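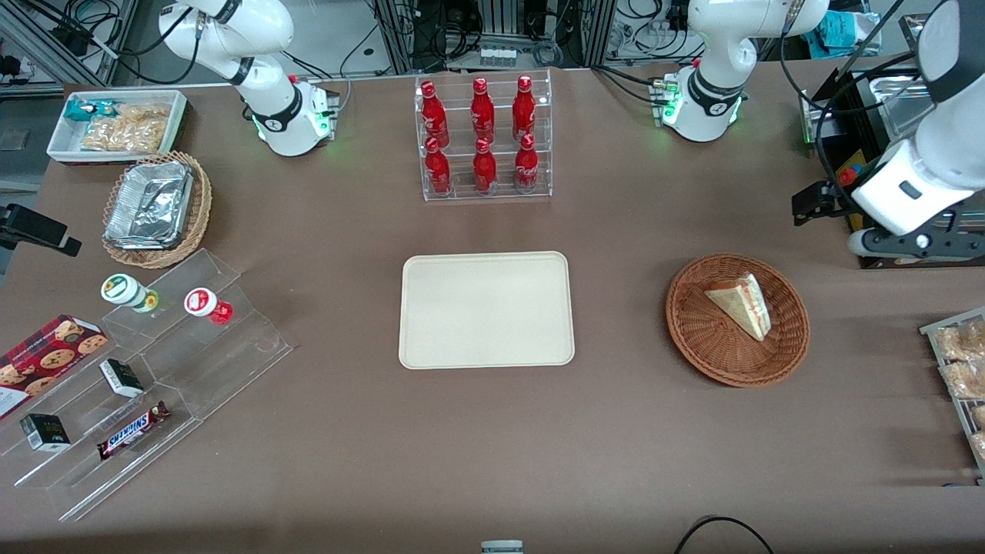 Two Arms and a Tray: What Changed for the Counter Staff at Gernalton

Student project report, Work and Technology stream
By Afaf Issa

When I started this project I thought I would be writing mostly about machines, and I had a whole reading list about grippers and motion planning that I dutifully worked through over the summer break. By the end of my second visit I had filled most of a notebook, and hardly any of it was about the machines. It was about who makes the tea now, and who gets to sit down, and why the Snickers bars have moved.

Gernalton is a catering business that makes up snack trays for meetings, training days and the odd funeral. A customer orders from a list (a cold drink, something sweet, something savoury, a sandwich or a roll) and somebody puts those things on a tray. For years that somebody was a person on the early shift. Since August the company has been trying out a two-armed packing station, supplied and looked after by a small firm called Testura, and the plan is for it to take over the plainer orders while the staff handle everything else.

My question was a simple one: what does the station change for the people who work beside it? I spent 20 hours at the site, spread over several mornings, and interviewed six members of staff. I was also kindly given the order log for the trial period, which ran to 3551 trays. I haven't tried to work out whether the station is good value. That was outside my brief, and frankly outside my maths.

The layout of the table

The first thing everyone wanted to tell me about was the table. When people packed the trays, stock lived wherever it fitted, and each person had their own way of doing it. Imad Chamoun, who has been on the early shift the longest, used to keep the chocolate in his apron pocket so he didn't have to walk for it. The station can't work from an apron pocket. Now the Coca-Cola stands in a clear rack at the back, three bottles and then three more on a raised tier behind, and the small goods go on a stepped stand at the side. Sandwiches have a basket, bread rolls have a wire rack, and the tray goes in the middle.

Setting all this out has become a job in itself. Staff call it "laying the table", and it's done before the first order and topped up through the morning. I found opinions quite divided. Two of the people I spoke to liked it very much and said it was the calmest part of their day — one compared it to setting up a market stall. Imad was less keen. He told me he used to pack for customers and now he packs for the robot, who then packs for customers, and he wasn't sure he'd been promoted.

Pace and breaks

I had expected people to feel hurried, as so much of the reading warned about this. What I heard was more mixed. The arms work steadily and without any great rush, and the early shift can now have a proper cup of tea together, something that never used to happen before nine. On the other hand, a person has to stay near enough to refill things, so the tea is drunk standing up with one eye on the table. Several people said they'd happily trade a longer break for being able to leave the room.

Skills, old and new

Wrapped food is awkward stuff. A sandwich wedge in plastic slides about, and clear bags of crackers catch the light and slump when you touch them. Staff have become rather expert at placing each item so that it can be picked up cleanly, and they pass tips to one another at changeover. None of this was in their training and none of it is in their job descriptions. I think this is my most important finding, and I'd like to have had longer to look into it. When I raised it with the Testura technician she said the placement tips were the most useful thing she heard on her visits, and she had begun writing them down.

What staff asked for

I closed each interview by asking what the person would change. The answers were modest: a stool at the right height, a say in where the stock goes, and a bit of extra pay for whoever lays the table. Imad would also like his radio back.

My sample was small and everyone in it had chosen to speak to me, so quieter objections may have been missed. I would love to go back in a year's time. My thanks to the whole early shift for their patience and for a great many biscuits.

Last updated: February 10, 2025

Comments

Farah: Lovely read, Afaf! The bit about tips at changeover is exactly how it was when we got the label machine at my work. Did management see the report?

Afaf Issa: Thank you! They did, and the stool has been ordered. No word yet on the pay.

packing_shed_mum: I'm with Imad on the radio.

Recent student projects
- Self-checkout and the small-town grocer
- Night fill: rosters at the Drirero warehouse
- Who answers the phone now? Booking software in a dental clinic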